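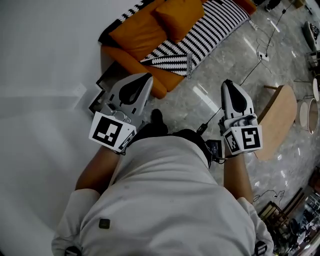 Living room walk-through, Fonden apartment, second visit
Checked by Floor Boersma, May, starting 1230

1. Polished marble floor, slip risk
Pass, with a grumble. The listing sheet calls this stone "non-slip when dry," and so is most of the world. I want a mat by the door before the next guests. I asked for one last time too.

2. Loose wires on the floor
Fail. A thin wire across a walkway is a trip hazard no matter who put it there or how soon they mean to pick it up. Tape it down or run it along the wall.

3. Low items left on the floor
Fail. Anything dark and flat by the end of the sofa goes on a shelf. Gray floor, evening light, bare toes – you can work out the rest.

4. Sofa (orange)
Pass. Sat down hard at both ends and nothing creaked. Fire label: Vevix says it is "under the lining." I looked for 20 minutes and did not find it. Marked as not seen until somebody shows me.

5. Zigzag blanket
Comment only. It looks nice over the sofa, but the folded end hangs down toward the floor and that is where feet go. Fold it shorter. Brouwer's note says the blanket is flame-treated. No paperwork, so I am not giving any credit for it.

6. Side table, light wood, oval top
Pass for now. Slight rock when I leaned on it. Tighten the legs and check again in 7 days. Load limit is given as 20 kg, which I doubt very much. Lamp and a cup of coffee, fine. Nobody's suitcase.

7. White wall and fixture
Fixture is firm to the hand. I was told it had been "looked at" by Sernuvach. Looked at is not tested. Need a name and a signature.

8. Way out
Clear from sofa to door once items 2 and 3 are dealt with. Not before.

Result: not signed off. Items 2 and 3 can be fixed in nearly no time, so I don't expect to hear that they are waiting on parts. Send the fire label and the Sernuvach paper together, please – I won't open two emails for this.

F. Boersma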